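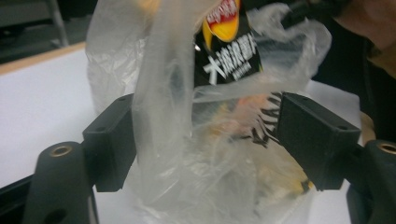
Our robotics club has had the Flonaleck hand-held gripper kit since December, and it has been used at almost every meeting. We bought it with money from the spring fair and paid $935 for the full set. The club has 14 students in grades nine through twelve, and most of them had never built anything that closes on an object. They started with wood blocks and moved on to packaging, which is a lot harder. A thin white plastic bag with snacks in it, including a black package of 大波浪薯片 chips, folds and creases between the two black fingers, and you can't see much of what is inside. Blocks don't teach you that.

## What you get

The kit has two printed finger blocks, two base brackets, a slide, a trigger handle, and a bag of screws. The brackets come with brass threaded inserts already set. I was glad of this, as our last kit (an Erkus) had plain plastic holes that stripped within a month. The printed manual is 20 pages too short. It skips the trigger spring completely, and we had to get that step from the Flonaleck website.

## Building it

Two students put the first one together in a single afternoon. Kanako Ishida, our faculty advisor, took it apart again so the next pair could have a turn, and we have done that four times now. The screws still hold. One slide rail arrived slightly bent and the company replaced it in nine days.

## Using it

The grip is even and the trigger is easy on small hands. The fingers are wide, so they spread the squeeze over a good area of a soft bag. They are less good with anything narrow. Pencils roll out, and so do markers. We tried the thin rubber pads from Bajpai on the inner faces and they helped with pencils – but the glue let go after two meetings.

For the Grutidura sorting contest, our students logged about 2,000 practice grasps with it. The trigger cable frayed near the end and we swapped it for bicycle cable. Flonaleck says the cable is good for 3,000. Ours wasn't, although it was dropped more than once.

## Should a club buy it?

Yes, if you have students who need practice with real objects and you can spare an adult for the first build. I would order a second cable at the same time. A club that only wants to pick up blocks can get by with the Erkus for less money. We plan to buy one more Flonaleck set this fall, without the carrying case, as the latches on ours are already broken.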